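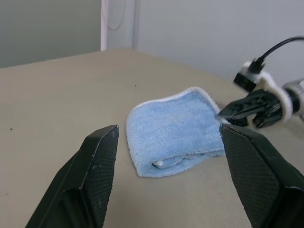 제3장 수건과 행주: 섬유의 이해와 접기, 보관

이 장에서 배우는 내용

극세사와 면의 구조 차이
세탁 표시와 세탁 조건
반 접기, 3단 접기, 말아 접기
보관 장소에 따른 접기 방법의 선택
수건의 교체 시기와 재사용

미리 알아 둘 용어

파일: 천의 바탕에서 솟아 나온 실이나 고리. 수건의 촉감과 흡수력을 좌우한다.
기포: 파일이 심어져 있는 바탕천.
식서: 천의 양쪽 가장자리로, 올이 풀리지 않게 짜인 부분.
단 처리: 잘라 낸 가장자리를 접어 박거나 다른 실로 감싸 마무리하는 일.
중량: 천 1제곱미터의 무게. 단위는 g/㎡로 적는다.

3.1 들어가며

수건은 집 안에서 가장 자주 세탁하는 직물 가운데 하나이다. 옷은 한두 번 입고 걸어 두기도 하지만 수건은 쓰면 젖고, 젖은 것은 말리거나 빨아야 한다. 그래서 수건을 다루는 일은 세탁, 건조, 접기, 수납이 짧은 주기로 되풀이되는 작업이 된다. 숙박 시설이나 요양 시설에서는 이 작업만 맡는 인력을 따로 두기도 한다.

제2장에서는 침구를 다루었다. 침구는 크기가 커서 두 사람이 함께 접는 경우가 많았고, 네 모서리를 맞추는 것이 중심 기술이었다. 수건은 한 사람이 탁자 위에서 접을 수 있는 크기이다. 대신 두께가 있어서 접을수록 부피가 빠르게 늘어나고, 접은 선이 침구처럼 또렷하게 서지 않는다. 특히 파일이 긴 극세사 수건은 반으로 두 번만 접어도 도톰한 덩어리가 되며, 손을 떼면 가장자리가 조금씩 들뜬다. 이 장의 접기 실습은 이러한 성질을 알고 시작해야 한다.

이 장의 앞부분은 재료를, 뒷부분은 접기와 보관을 다룬다. 실습은 3.4절부터 시작하지만, 3.2절과 3.3절을 먼저 읽지 않으면 왜 같은 방법으로 접은 두 장의 높이가 다른지 설명하기 어렵다.

3.2 극세사와 면

면 수건의 파일은 대부분 고리 모양이다. 고리를 자르지 않고 그대로 둔 것을 루프 파일이라 하고, 고리 끝을 깎아 낸 것을 커트 파일이라 한다. 루프 파일은 물을 잘 머금고 튼튼하지만 걸쇠나 손톱에 걸리면 고리가 길게 빠져나온다. 빠져나온 고리는 잡아당기지 말고 가위로 바짝 잘라 낸다.

극세사는 매우 가는 합성 섬유로, 흔히 폴리에스터와 나일론을 함께 써서 만든다. 섬유가 가늘면 같은 면적에 더 많은 가닥이 들어가고, 가닥 사이의 좁은 틈이 물과 먼지를 붙잡는다. 면은 섬유 자체가 물을 빨아들이지만 극세사는 주로 틈에 물을 가두므로, 짜면 물이 쉽게 빠지고 마르는 시간도 짧다.

극세사 수건의 가장자리는 제품마다 다르다. 본체와 같은 색의 실로 박은 것, 다른 색의 천을 덧댄 것, 올을 풀어 술처럼 둔 것이 있다. 밝은 색 단이 둘린 수건은 접을 때 그 단을 기준선으로 삼을 수 있어 초보자가 연습하기에 좋다. 다만 단과 본체의 두께가 다르면 겹친 자리가 말려 올라가기 쉬우므로, 마지막에 손바닥으로 눌러 자리를 잡아 준다.

파일이 양면에 같은 길이로 있는 수건도 있고, 한쪽 면만 긴 수건도 있다. 한쪽만 긴 수건은 긴 면을 밖으로 두면 부드럽게 보이고, 안으로 두면 부피가 줄지 않은 채 접힌 자리가 벌어진다. 접기 전에 양면을 손으로 쓸어 길이를 확인한다.

3.3 세탁과 건조

극세사 수건을 세탁할 때 지킬 점은 다음과 같다.

면 제품과 나누어 빤다. 면에서 떨어진 보풀이 극세사에 달라붙으면 떼어 내기 어렵다.
섬유유연제를 쓰지 않는다. 유연제 성분이 섬유의 틈을 막아 흡수력이 떨어진다.
건조기는 낮은 온도로 돌린다.
다리지 않는다.

면 수건은 이보다 조건이 느슨하다. 세탁 표시가 허용하면 높은 온도의 물을 쓸 수 있고, 널기 전에 양 끝을 잡고 몇 번 털면 누웠던 고리가 일어난다. 햇볕에 오래 두면 뻣뻣해지므로 바람이 통하는 그늘이 낫다.

어느 쪽이든 완전히 마른 뒤에 접는다. 겉은 말랐으나 단 처리된 부분이 축축한 경우가 많다. 단은 여러 겹이라 가장 늦게 마른다. 손등으로 단을 만져 차가운 느낌이 있으면 더 말린다.

세탁 일지
공동 시설에서는 수건의 사용 기간을 알기 위해 일지를 쓴다. 이 책에서 사례로 드는 레보프(Levov) 생활관은 수건 88장을 두 묶음으로 나누어 번갈아 쓰며, 묶음마다 세탁한 날과 빼낸 장수를 적는다. 생활관의 세탁 담당자 파드와 엘사예드(Fadwa El-Sayed)의 일지에는 다음과 같은 기록이 있다.

"2021년 2월 21일. 둘째 묶음. 단이 풀린 것 3장 빼냄. 2장은 걸레로 돌리고 1장은 수선."

짧은 기록이지만 언제, 어느 묶음에서, 무엇을, 어떻게 처리했는지가 모두 들어 있다. 3.6절의 과제에서 같은 형식으로 일지를 작성한다.

3.4 접기의 기본

작업대는 수건을 다 펼칠 수 있을 만큼 넓고 표면이 매끈해야 한다. 천이 깔린 탁자에서는 극세사가 바닥 천에 붙어 당겨지므로 깔개를 걷어 낸다. 작업대의 높이는 팔꿈치보다 조금 낮은 것이 알맞다.

반 접기
수건을 펼쳐 긴 변이 몸 쪽에 오게 놓는다. 왼쪽 단을 잡아 오른쪽 단에 맞춘다. 방향을 돌려 다시 반으로 접는다. 접힌 변을 몸 쪽에 두고 벌어진 변을 반대쪽에 둔다. 가운데에서 바깥으로 손바닥을 밀어 공기를 뺀다.

3단 접기
긴 방향으로 삼등분할 위치를 눈으로 정한다. 한쪽을 접어 덮고, 나머지 한쪽을 그 위에 덮는다. 이어서 짧은 방향으로 반을 접는다. 단이 안으로 들어가므로 겉모양이 깔끔하지만, 파일이 긴 수건은 높이가 지나치게 높아져 잘 쓰러진다.

말아 접기
긴 방향으로 반을 접은 다음 한쪽 끝부터 단단하게 만다. 바구니에 세워 담을 때 쓴다. 느슨하게 말면 풀리므로 처음 한 바퀴를 특히 힘 있게 만다.

자주 생기는 문제
접은 아래쪽 변이 벌어져 안쪽 면이 드러나는 것은 겹의 길이가 서로 맞지 않기 때문이다. 한 겹만 당겨 맞추면 반대쪽이 어긋난다. 마지막 접기를 풀고 단부터 다시 맞춘다. 위쪽 단이 들뜨는 것은 두꺼운 수건에서 흔하며, 단을 안쪽으로 살짝 넣고 누르면 줄어든다. 표면에 남은 완만한 주름은 손으로 쓸어 펴는 정도로 충분하다.

3.5 보관 장소와 접기의 선택

접는 방법은 둘 곳을 먼저 정한 뒤에 고른다. 깊이가 얕은 선반에는 3단 접기가, 넓은 서랍에는 반 접기가 맞는다. 바구니에는 말아 접기를 쓴다. 선반에 쌓을 때는 접힌 변을 앞으로 향하게 하면 한 장씩 꺼내기 쉽다.

새로 세탁한 수건은 더미의 아래나 뒤에 넣고, 꺼낼 때는 위나 앞에서 꺼낸다. 이 순서를 지키지 않으면 같은 몇 장만 닳는다. 10월처럼 계절이 바뀌는 달에는 더미를 모두 내려 선반을 닦고, 오래 눌려 있던 수건을 한 번 털어 다시 접는다.

생각해 보기

집에서 쓰는 수건 가운데 극세사와 면을 한 장씩 골라 같은 방법으로 접어 보자. 높이를 재고, 차이가 나는 까닭을 파일의 길이와 연결하여 써 보자.
수건을 두는 곳의 깊이를 재고, 3.4절의 방법 가운데 어느 것이 맞는지 정해 보자.

다음 절에서는 수건의 교체 시기를 판단하는 기준을 다루고, 일지 작성 과제로 이어 간다.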